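Karkulero Homeowners Association
Minutes of the regular meeting, 21 March 2021, held in the Karstead Room

Called to order at 4:05 by Ingegerd Sæther, in the chair, once the heater had been persuaded to stop. Quorum was declared on the arrival of a member who had come to return a ladder and was asked to sit down.

1. Minutes of the last meeting
Approved with one correction. The word "tirade" in item 6 is replaced by "remarks."

2. Drainage on Varela Lane
The ditch is still a ditch when it rains and a parking space when it doesn't. Sultetmont Paving has quoted $3,926 to regrade the low end and put in a new culvert. The second bid came in at $3,276 and does not mention the culvert at all, which the chair felt explained the price. The lower bidder will be asked whether he has seen the ditch. Tabled until he answers.

3. Leaf blowers
Discussed for 39 minutes. The present rule says "reasonable hours," and members were invited to say what those are. The earliest proposal was six in the morning and the latest was never. A motion to begin at 8:30 on weekdays and 10 on weekends passed with 5 against. The five asked that their number be recorded, and it has been.

4. Spring rummage sale
Set for the last Saturday of the month in the Karstead Room, doors at nine. Early birds will be turned away, including early birds who live here. Drop-off is the evening before, in open cardboard boxes, toys kept apart from kitchen things. No mattresses. No encyclopedias. The exercise bike that has been donated and bought back every year by the same household may come once more.

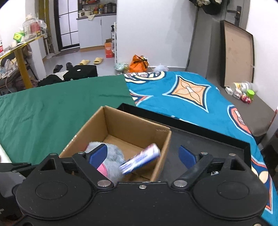
Tove asked whether unsold goods could go straight to the thrift store on Sunday, as last year they sat in her garage until August and she had started to recognize them. She would also like the price stickers to be the kind that come off. Both agreed. The chair will find out if the thrift store takes deliveries on Sundays, and if it doesn't, whose garage is next.

Pricing: everything in the toy boxes is to be fifty cents, flat, so that we do not again have a line of children waiting while two adults settle the value of a jigsaw puzzle. Books a dollar. Haggling is permitted after noon.

The lemonade table was offered to the same family as before, on the understanding that this time there will be lemonade. 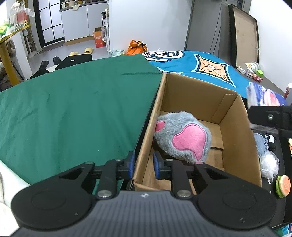

Proceeds go to the ditch fund, assuming there is a ditch project by then. Should there not be, they go into the general account with everything else that was meant for the ditch.

5. Mailbox paint
The approved color is still "Harbor Fog." Three mailboxes are a different gray. Their owners maintain it is Harbor Fog that has aged. Letter to be sent, friendly in tone.

6. Other business
The lost umbrella is still here. The key to the meter closet is not.

Adjourned at 6:10. The ladder went home with the wrong member and has since been located.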